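Looking after a walking machine that does the shopping

Last updated: June

The jobs below are the ones I do on the humanoid at Clisport, where it takes fruit off a bookcase, or puts it back, with a basket on one arm. It stands on a wooden floor and works at a white cube unit of the sort everybody's cousin owns. Most of the upkeep would be familiar to anyone who has kept an old bicycle, assuming the bicycle could fall on them.

Before anything else

Power off at the supply, then wait. The manual gives a waiting time and I used to ignore it, until an elbow I had thought was asleep had one last opinion. Have the machine hanging or properly seated before you touch a leg joint. It is heavy and has no idea that you are underneath.

Keep one tray for screws and don't put your tea on it. An egg box is better still, with a hollow for each joint you have open. Write the joint on the lid in pencil. You will be certain you can remember which screws came out of the wrist, and you will be wrong in a way that costs an afternoon.

Cables

Nearly every fault I have chased has ended at a cable. The arms bend, the cable bends with them, and whatever holds it down always holds it down in the wrong spot. Before fixing anything, move the joint slowly by hand to both ends of its travel and watch the loop. It should never go tight and it should never hang low enough to catch a shelf. If it does both, it is the wrong length, and no amount of tying will talk it round.

Cable ties go on loose enough to slide a matchstick under. Trim the tail flush with proper cutters, or the next person to wipe down the forearm will find it with the back of a hand. I buy Jakano ties in the big bag, which come in black, and also in a green I can only assume was a mistake.
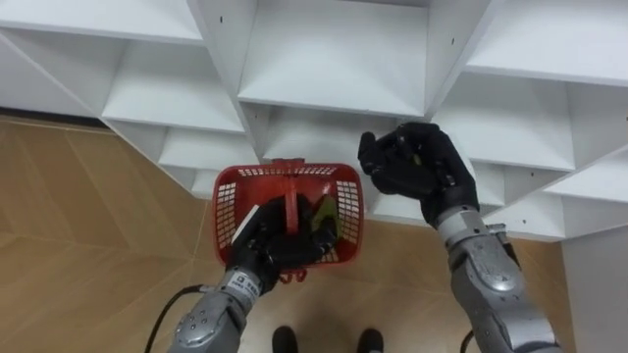
Ties are the whole trouble, according to one reader, who gave them up after the third nicked sleeve and now uses nothing but hook-and-loop strap, cut short and wrapped twice. It comes off without a blade, the reader points out, and a blade near a signal cable is how a ten-minute job turns into a weekend. The only drawback mentioned was fluff.

I have since tried it on the upper arms and will grudgingly admit it is good. I still use ties near the wrist, where a strap end works free and flaps. The fluff is real. Pick it out with an old toothbrush.

The thick cable down the back deserves its own look every morning. Run it through a dry cloth from top to bottom and feel for flat places. Coil it in big lazy turns at the end of the day, always the same way round, and never under a chair leg. The spare bit goes on the side the machine isn't going to step towards. If you don't know which side that is, ask whoever wrote the walk, and if that was you, go and look it up.

Hands and fingers

Fruit is kinder to a robot hand than tools are, but it leaves things behind. Wipe the fingers with a barely damp cloth, then a dry one, getting into the creases on the palm side. No washing-up liquid. No kitchen spray either, however lemony. A cotton bud does the gaps between the segments, and if you find grit there, change the bud before you do the next finger.

Bend each finger by hand with the power off and feel for one that is stiffer than its neighbours. A stiff finger usually wants cleaning, sometimes wants a drop of oil, and only very occasionally wants taking apart. I have done these in the reverse order. I keep a notebook of pick-ups between full finger services, and the last gap came out at 1,180, by which point the left thumb had begun to sulk. I now do it sooner and the thumb and I are on better terms.

For oil, Makris sell a light one with a needle spout. One drop, worked in, surplus wiped off. If it shines, you have used too much, and the next thing it picks up will be shiny as well.

The basket

Buy one with a single handle that stands up by itself. We tried a flop-handled one first and spent a fortnight watching a very expensive hand stroke the side of it. Check the handle where it joins the rim, because that is where the plastic turns pale before it cracks. Replace it at the pale stage. Baskets are cheap and so, to be fair, is most fruit, but the mopping adds up.

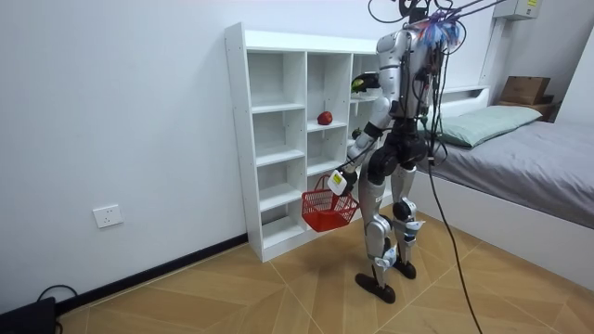 The bookcase wants as much attention as the machine does. Push it square to its wall and mark the floor at two corners with low-tack tape. Ours crept about 2 centimetres over a month from being nudged, which is nothing to a person and the difference between a shelf and a sore knuckle to a robot. Fix it to the wall if your landlord is the forgiving type. If not, put something dull and heavy in the lowest cubes.

Check the shelf pegs too. A peg that has worked half out lets the board rock, and the hand feels the rock as a bump and stops to think about it. You will then spend the morning in the settings looking for a problem that could have been cured with a thumb.

Sweep first, every time. One grape underfoot and the whole balance business becomes much more interesting than you want it to be. Wipe the soles with the damp cloth as well, and check the edges for lifting. No floor polish, ever. I had this conversation with the cleaner at our old place in Rarkska, after the event.

Bolts

Go round them once a week, knees and ankles first. A dab of paint pen across each bolt head and on to the metal beside it tells you at a glance whether anything has turned. If the line is broken, undo the bolt, clean the thread, put on fresh thread-lock and tighten to the figure in the book. Giving it a quick tweak until the line matches up again is cheating, and the knee will know.

Don't lean on the socket. Small bolts in soft metal strip with a sort of sigh, and extracting one is a job I would wish only on whoever chose the bolt.

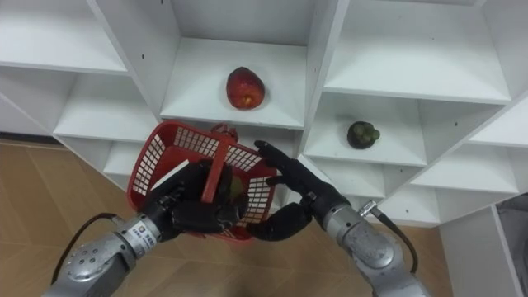
Once the covers are back on, run the arms through their slow check before you let it near a shelf. Listen as much as you look. A tick once per turn is usually a screw you left out of the egg box. A steady rub is a cover sitting proud, so loosen all its screws, settle it and tighten them again in a criss-cross, as you would a wheel.

After that, give it one easy piece of fruit at chest height and the basket held low. If it manages that cleanly, try the lower cubes, which ask more of the hips and will show up anything you have got wrong further down. Our best day was 99 tries and 98 picks. The odd one out was a plum that had gone soft, and I have stopped buying those.

Charge the handheld stop button's battery overnight and test the button first thing, with your other hand on the mains switch. Then put the toothbrush back in the toolbox and write ROBOT on the handle in capitals.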